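# Tomudmont folding work table, two years on

I bought the Tomudmont in January two years ago to replace a pair of sawhorses and an old door. It gets used most days for packing orders, cutting fabric and the odd bit of glue-up. I paid full price for it and have no connection with the maker.

**Setting up**

The legs fold out in pairs and lock with a spring catch. The catches were stiff for the first month and I pinched a thumb more than once. They've loosened since, and they still hold. Each foot has a screw adjuster, which you'll want if your garage slopes to the door like mine does. Do the adjusters with the table already in position. They wind themselves out of true if you drag it across concrete.

**The top**

It's a hard coated surface and it cleans up well. PVA peels off once it's dry. Permanent marker comes off with metho. Dark wood stain does not, and I have a ring near one end to prove it. A hot glue gun left lying on its side raised a small blister after a few minutes, so use a mat.

Rated load is 100 kg. I've had a bench grinder and a full tub of offcuts on it together without any sag. Sideways it's less convincing. Hand planing makes it rock, and bracing it against a wall only partly helps. If you mostly do hand tool work, buy something heavier.

**Compared with the Jistska**

Natsumi Furukawa runs the sewing room at Maltside and let me use her Jistska for a fortnight. It's lighter, folds flatter and has a better carry handle. It also flexes in the middle when you lean on a rotary cutter, and the edging strip had started to lift at one corner. For cutting patterns I'd put up with that. For packing I wouldn't.

**Parts and service**

One adjuster foot stripped its thread last winter. Uibo, who handle the spares, wanted the part number before they'd talk to me. It's 1487, and it's stamped on the underside of the leg bracket. The replacement fitted, though it came a slightly different grey. Embla Løken on their service desk was helpful once I got past the web form.

**Would I buy it again**

Yes, for the same jobs. The height suits me standing up (I'm fairly tall) but it's too high for an ordinary chair, and the adjusters don't bring it down enough to matter. I'd skip the clip-on shelf, which gets in the way of your knees on a stool and has to come off every time you fold the table.

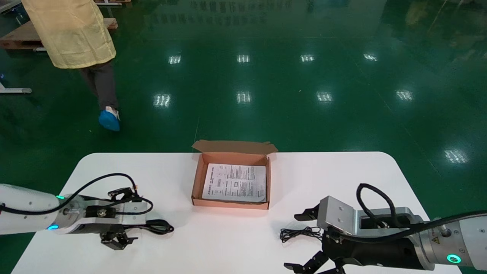 The storage cover is worth having if yours will live in a shed. Order code is 3895, and the zip runs down one long side only, so stand the table with that side facing out.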